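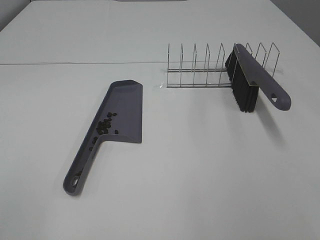

Why I Stopped Doing the Big Clean

10/23/20

I grew up in a house where cleaning was an event. Twice a year my mother rolled up her sleeves, put the radio on loud and took the whole place apart, curtains and all. I carried that into my own life without ever asking if it suited me. It didn't! I have a full-time job and a bad knee and a dog who sheds like he's being paid for it, and for years I spent the weeks between big cleans feeling guilty about the floor.

So my opinion, for what it's worth: the big clean is overrated, and the little daily sweep deserves a lot more respect than it gets.

I came around to this in September, when I was staying with my old roommate Narendra Bajpai up in Drellondale. He has two kids under six and a kitchen that gets used hard, and yet I never once stuck to his floor. I asked him what his system was and he looked at me like I'd asked how he breathes. He sweeps after supper. It takes him less time than the kettle. I had been picturing a chart on the fridge, maybe an app (my sister swears by one called Muneo, which sends her so many reminders that she's muted it).

There's a snobbery about small chores, I think. People will happily tell you they spent a whole weekend scrubbing grout, and they'll expect some applause for it, too. Try telling someone at a party that you wiped the stove last night. My neighbor Yavuz Sarıgül spent 200 dollars on a machine to do his carpets once a year, and it lives in the hall closet in front of the vacuum, so now he doesn't vacuum either. I love Yavuz but come on.

And the big clean makes you mean. I get snappy by lunchtime, I start throwing out other people's things, and by evening I'm guarding the living room like a museum. Then somebody eats toast in there and I take it personally. A crumb on a floor you sweep every day is just a crumb – you'll get it later.
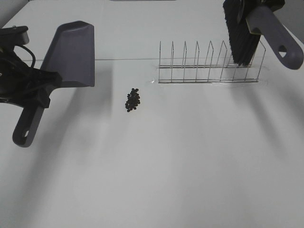

But what about the corners?

Yes, fine, the corners. Akash Bhatia, who I've worked with forever, says I'm only moving the dirt somewhere I don't look, and he's got a point about behind the fridge. I still pull the stove out now and then. I still wash the curtains when they start to smell like dinner. What I've dropped is the idea that it all has to happen in one heroic weekend with everybody in a bad mood.

I've kept this up for 25 days, and I've missed a few evenings, and the house didn't fall down. The dog is still shedding. I swept before I sat down to write this and I can already see a tuft of him under the table, which can wait until after supper.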